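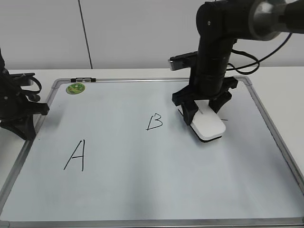
Race Engineering 2, Unit 6: Pit Stop Timing and the Undercut

Reading before class: Chapter 4 of the course pack, sections on tire warm-up and pit lane loss. Bring a calculator.

6.1 Pit lane loss

Pit lane loss is the time a car gives up by driving through the pit lane and stopping, compared with staying on the track. It has three parts: the slow run between the entry and exit lines, the stationary time, and the time lost while braking to the limit and speeding up again. Do not confuse it with stationary time, which is the number shown on most broadcasts.

Pit lane loss changes from circuit to circuit. At Undport the entry road leaves the track before the last corner, so cars in the pit lane skip part of a slow section. Measure the loss between two fixed points that every car passes, one before the entry and one after the exit.

6.2 Definition of the undercut

Car B is following car A. Car B stops first and fits new tires. Car A stays out on worn tires for one or more laps. If the time car B gains during those laps is larger than the gap before the stops, car B comes out ahead.

In symbols, the undercut works when

n(Ta - Tb) - W > G + D

where n is the number of laps between the two stops, Ta is the lap time of car A on worn tires, Tb is the lap time of car B on new tires once they are warm, W is the time lost on the first lap out while the tires warm up, G is the gap before the stops, and D is the difference in stationary time (car B minus car A). All times are in seconds. Fuel burn affects both cars almost equally over a few laps and is left out.

6.3 Traffic

The formula assumes that car B has clear track after its stop. If it rejoins behind a slower car, Tb must be replaced with the lap time of that car. In the Karkex data set, most failed undercuts come from this and from slow stops. Check the projected rejoin position before applying the formula.

6.4 Data for the exercises

The file holds 3,541 laps from the Minevetti and Moser cars, recorded over 30 races. Laps run behind the safety car are marked with a 1 in the last column and should be removed first. In-laps and out-laps are kept but must be treated separately - do not include them in the average for a stint.

A base lap time of 74 seconds is used for the Undport problems.

6.5 Exercises

Plot lap time against tire age for each compound. Fit a straight line and note where the fit stops being useful.

For one Moser stop, find G, W and D from the file. Work out the smallest n for which the undercut works.

Repeat with the stationary time of car B increased by 3 seconds. State whether car A should still respond on the next lap.

Hand in plots and working as a single file. Unit 7 covers the overcut and uses the same notation.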